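Chapter 3
Cloth, Dye and Wear

I still own a denim jacket I bought with my first real paycheck. It was so dark and stiff that it could almost stand up in the closet by itself. The elbows are nearly white now, the collar is soft, and there's a pale square on the chest where I used to carry a notebook. I didn't set out to make any of those marks. I just wore the thing, and the cloth kept a record.

This chapter is about that record. In Chapter 2 we looked at fibers one at a time, mostly under a hand lens, and some of you have told me you never want to see another cotton hair. Fair enough! From here on we work with whole cloth: how it's put together, how color gets into it, and how color and surface leave again.

Let's start with denim, which nearly everyone reading this has in a drawer somewhere. Denim is a twill. The crosswise yarns pass over and under the lengthwise ones in a stepped pattern, and that gives you the slanting lines you can feel with a fingernail. In classic blue denim the lengthwise yarns (the warp) are dyed and the crosswise yarns (the weft) are left white, so the outside looks blue and the inside looks pale. Turn up the cuff of your jeans and check.

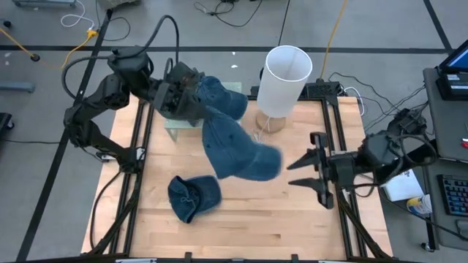

The blue itself is usually indigo, and indigo is a strange dye. It doesn't dissolve in plain water. The dyer has to change it chemically into a form that does, dip the yarn, and then lift it out into the air, where it turns back into a solid blue that's stuck in place. Most of it stays near the outside of the yarn. The core often stays white, so when you rub the outside away the white shows through. That's fading, at least the kind that comes from rubbing. Sunlight and bleach do their damage in other ways, and we'll get to them in Section 3.

My old teacher, Nomvula Pillay, ran the dye room at Georgiev, a small mill outside Drotitport, before she went into teaching. She had us dip the same skein of cotton 19 times over one long Tuesday, with a rest in the air between dips. By lunch I was convinced nothing was happening. By late afternoon the skein was nearly black, and so were my cuffs. She kept a row of those skeins along the windowsill, and if you lined up the early dips against the late ones you could see the color building in layers — I've never found a better way to explain it.

Now for the other half of the chapter, which is surface. Some cloth is all about the weave, and some is about what stands up from it. Velvet, fleece, terry and plush all have a raised surface of one kind or another. If fibers or loops stand up from a base fabric, we call that a pile. If the surface has a direction, so that it feels smooth one way and rough the other, we say it has a nap. People mix those two words up all the time, in stores and in print, and I won't be too strict with you about it.

Stroke a piece of plush one way and it looks lighter. Stroke it back and it goes darker. The color hasn't changed at all, only the angle at which light meets the fibers. 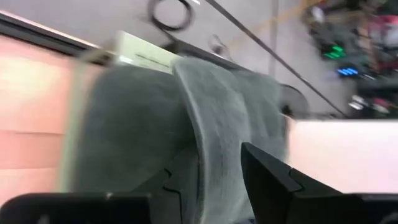 Figure 3.2 Gray plush cloth. The lighter rim on the folded flap is where the surface catches the light.

Pile wears in its own way, too. It flattens, it sheds, and it mats down wherever it gets pressed. To compare fabrics fairly we need a test that treats them all alike, so in the lab for this chapter you'll rub samples 1,000 times with a weighted block wrapped in sandpaper. Yes, by hand, unless your school has a Reltach rubbing machine. Take turns and put some music on.

Before you read Section 1, do this at home:

Find 3 pieces of cloth you're allowed to handle roughly. One should be denim if you can manage it, and one should have a raised surface.

Look at both sides of each piece in daylight and write down any difference in color.

Stroke each one in all four directions and note which way feels smoothest.

Bring your notes to class. We'll use them in Section 1, where we take apart a scrap of twill from the Sillow sample pack, yarn by yarn.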